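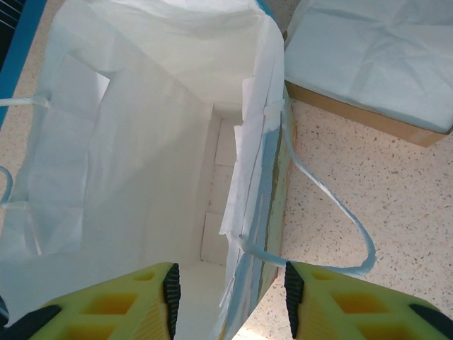 Checked and written up by Frans Van Wijk, Lumdale bench, February

Gripper comparison, pre-run inspection: lattice fingers with ribbed pads, gift bag station

Status: passed with two comments open. Castton parallel jaw to be inspected on the same sheet before its own runs.

I've kept the comments long this time, partly for whoever runs the second half of the comparison and partly because I am having a great time with these fingers. If you only want the results, read the first line of each item.

SECTION A – FINGERS AND PADS

A1. Lattice free of tears, cuts and whitening at the cell corners
OK.
Comment: Flex each finger by hand, both ways, and look at the cells while they're bent. Small splits close up again when you let go. I went over both with a bright lamp behind them, and you can see right away where the walls are thinner. No splits. Lovely material to handle, by the way – it gives a lot and then springs straight back.

A2. Black pads fully bonded, ribs clean
OK after cleaning.
Comment: Paper dust gets down between the ribs and the grip on tissue drops off quicker than I expected. Dry brush first, then a damp cloth, then let them air. Please no solvent on the pads until Skekura has answered my question about it.

A3. Pads face each other and meet along their full length when closed
OK.
Comment: Close at lowest force on a strip of tissue and try to pull the strip out at the top, middle and bottom of the pads. Same drag in all three places. The old set failed this at the bottom and we blamed the controller for an entire afternoon.

A4. Finger mounts tight, no play
OK.
Comment: Marked with paint pen so a turned screw shows up. Check again after 30 cycles, then at the end of the run.

SECTION B – WRIST CAMERA

B1. Both pads in view with the gripper open
OK.
Comment: This is where the wrist position really beats the overhead one for me. Looking straight down into the bag you get the rim, the walls, the tissue and the creases at the bottom all in one view, with the pads right there for reference. With the overhead camera the arm was in the way every time it mattered.

B2. Exposure set for white paper
OPEN.
Comment: White bag, white tissue, pale counter. It's a hard one! The inside walls are bright, and I'd like more separation between the tissue and the bag wall behind it. Lower the exposure one step at a time and stop while you can still make out the fold lines in the base. Lock it there for both grippers, otherwise the comparison isn't worth much.

B3. Lens clean, cable clear of the wrist at full rotation
OK.
Comment: Rotate slowly by hand control first. There's one spot near the end of travel where the cable gets tight. I added slack and a second tie.

SECTION C – WORK AREA

C1. Bag standing open, mouth wide
OK.
Comment: Open it fully and press the base flat before you let go. A bag that is half open is a different test, so write it down if you run one.

C2. Handles laid outward, clear of the planned path
OPEN.
Comment: The one I'd ask everybody to take seriously. The flat paper handle on the right makes a big loop out over the counter and comes back to the rim very close to the right finger. A lattice finger has plenty of openings for a paper strip to find. Either start the approach higher or lay the loop farther out. I'd go for the higher start, and I'd like it the same for both grippers.

C3. Tissue inside the bag placed as per the run card
OK.
Comment: One big sheet over the left wall, one piece tucked along the right with its torn edge standing out over the rim. Keep the torn edge. It's thin and fluttery and the best test of a soft finger I've come across so far.

C4. Box position
OK.
Comment: The shallow cardboard box sits almost against the bag. Fine for these fingers, but the Castton jaw is wider at the knuckle, so measure before the first descent.

SECTION D – CONTROLLER AND STOPS

D1. Emergency stop tested from both sides of the bench
OK.

D2. Speed limited to 20 percent for first approach
OK.
Comment: Stay there for the first 6 approaches with each gripper. After that, up to 92 percent is allowed on the free moves, never on the descent into the bag.

D3. Force limit entered and read back
OK.
Comment: Read it back off the controller screen, don't trust the file name. The Castton profile and this one look nearly the same in the list.

Open items to close before the first logged run: B2, C2.
Next inspection: Castton jaw, same bench, same bag type.
Signed: F. Van Wijk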